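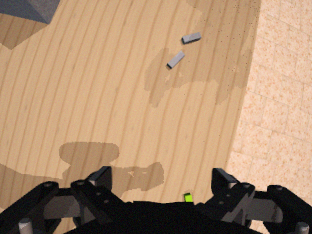

Orest Tymoshchuk
Director of Training Standards, Brustent

Opinion > Automation > Teaching by Demonstration

January
By Orest Tymoshchuk

The person at the controls deserves a job description

Organizations that teach robots by demonstration tend to speak at length about the robot and briefly about the person who did the teaching. At Brustent we have spent the past year revising how our operators are selected, instructed and reviewed. I have come to believe that the industry as a whole treats this work too lightly, and that its results suffer for it.

Consider two small grey blocks on a wooden tabletop, lying at different angles with a short gap between them. An operator who is asked to pick up one of them by remote control must decide which to take first, from which side to approach, how far to turn the wrist, and whether the open fingers will disturb the neighbor on the way down. The operator settles these questions in a moment and seldom mentions them. The recording keeps the motion and drops the reasoning. If another operator settles them differently the next morning, the robot is handed two answers to one question and no means of choosing between them.

Our first written instructions did not address this. They told operators to complete the task smoothly and without collisions. Under those instructions we gathered 600 demonstrations of block handling in simulation from 11 operators, and every one of them met the standard as written. When Kusum Khurana reviewed the set, she found that 8 of the operators approached from the side nearest the gripper and the others went around. Some paused above the block before closing the fingers. Others closed them while still descending. We set aside 200 of the demonstrations and trained on the remaining 400. The policy trained on the smaller set hesitated less over the blocks, and its failures were easier to trace.

I do not conclude from this that all operators should be made to move alike. Narendra Rastogi, who leads our work at the Vastport site, has argued against my position for as long as we have worked together, and part of his argument is sound. A robot that has seen only one approach will be helpless when that approach is blocked. Variety has value. My objection is to variety that no one chose and no one wrote down. If we want the robot to learn both approaches, we should ask for both, label them, and collect enough of each.

The same care should apply to demonstrations made in simulation. It is common to regard these as cheap, and for that reason to hand them to whoever is free. A simulated table does not scratch and a simulated block can be put back at once. The operator's attention is no less limited than it would be in front of a real arm. It may be more limited, as there is little to fear from a careless movement. Lakmal Dissanayake reported to us that corrections made late in a session were larger and more abrupt than those made early, and that the operators themselves had not noticed the change. We have since shortened our sessions.

Teaching by hand, where a person takes hold of the arm and moves it through the task, has different weaknesses. The teacher feels the weight of the arm and works around it. Elbows end up where they are comfortable for a person standing beside the bench. Vivek Kandpal's group on the Maurya project prefers this method for tasks involving contact, and I would not ask them to give it up. I would ask that the teacher's position at the bench be recorded along with the motion.

Three changes would be within the reach of any organization doing this work. Operators should receive written guidance on choices of approach as well as on safety and completion. A reviewer who did not perform the demonstrations should examine a portion of them before training begins. Operators should also be told how the robot performed afterward. The last of these is the one most often left out. In our own department, operators worked for months without once seeing a policy trained on their demonstrations, and several asked to repeat earlier work when they finally did.

There is a cost. Review takes time, and a manager who has promised a certain volume of data will not welcome a smaller one. I have made such promises myself. I would now prefer to promise fewer demonstrations and to be able to state, for each of them, what the operator was asked to do.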